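Workshop tips: keeping a small office server tidy

Last updated: 6/23/19

Log files are the usual reason a small server stops. Set rotation on every service that writes its own log, including the backup job. On the Dristel box the print log had reached 3603 MB before Tamara Costache noticed that the nightly copy was failing.

Use one account per service. Shared accounts save a few minutes at setup and cost an afternoon when a password changes. Write the account name on the same sheet as the port – the test instance listens on 3000, for example.

Label both ends of each network cable. Use a printed label, flat side out, two inches from the plug.

Do not apply updates on the live machine first. Restore last night's backup to a spare, apply the update there, and run the month-end report. If the report matches, schedule the live update for the evening.
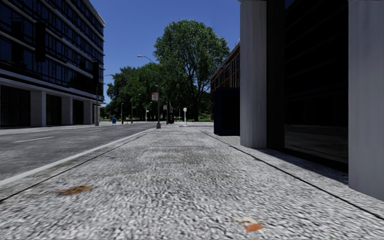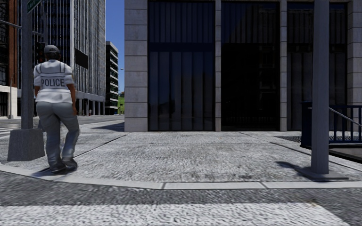
How often should a backup be tested?
Once a month for file shares and once a week for the database. A test means restoring to a different disk and opening the restored data. A green mark in the backup program only shows that the job ended.

Check free disk space before a restore. The database needs roughly twice its own size while the restore runs, and it will stop partway if the temp folder is on a small drive. Move the temp folder first, then restart the service.

Clean the fan filter every February and again in late summer. Power down, remove the filter, vacuum it from the outside face. Do not use compressed air with the filter in place.

Keep the old configuration file when you edit it. Add the date to the file name and leave it in the same folder. Meron Jemal's copy of the mail settings was the only one left after the Cestov move.

We use cookies to remember your settings. Accept | Decline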